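Kirkeo Home Projector, reviewed
14 Aug 2025
By Harriet Alcantara

I bought the Kirkeo in April to watch old Hindi musicals on the lounge room wall. I paid $636 from Sostora, and delivery took five days. Since then I've used it most nights, mainly for films from the seventies and eighties, with a few newer romances when my sister visits.

Colour is the best thing about it. Song sequences with bright costumes hold up well at two metres wide, and skin tones look natural once you switch off the vivid mode. Subtitles are sharp in the middle of the picture and a little soft at the corners.

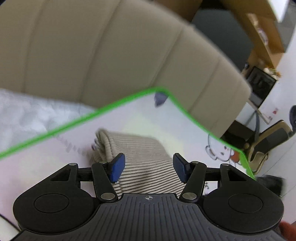

Simin Ebrahimi wrote in to say the corners on hers sharpened up after she ran the focus by hand with the auto setting off. She also finds the playback songs too thin through the built-in speaker and uses an old stereo. I tried the manual focus and it did help on the left side.

The speaker is fine for dialogue. It struggles with a full orchestra, and there's no bass to speak of. Bluetooth works, though lip sync drifted on two of my films and I went back to a cable.

Fan noise is low in eco mode and noticeable in normal mode. During a three-hour film I stopped hearing it before the interval.

The menu is slow. Searching by actor brings up every title in no useful order, and the remote has no backlight. Resume playback forgets your place if you unplug the unit.
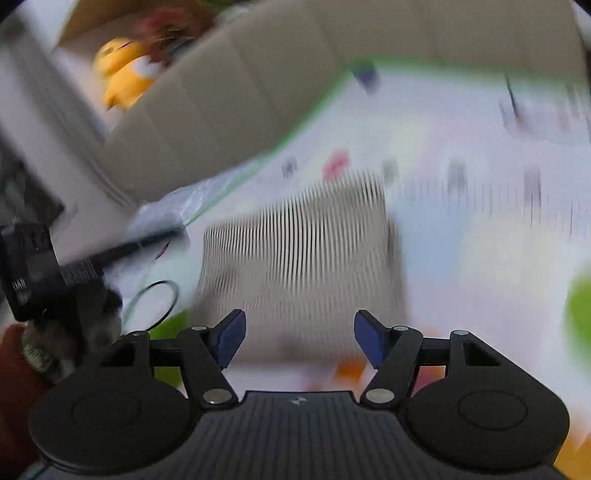
Kirkeo review, part two: living with it

The dearer Drellari model costs $1129 and is brighter, so look at that if your room gets afternoon sun. With the curtains drawn, I'd keep the Kirkeo. Four stars out of five.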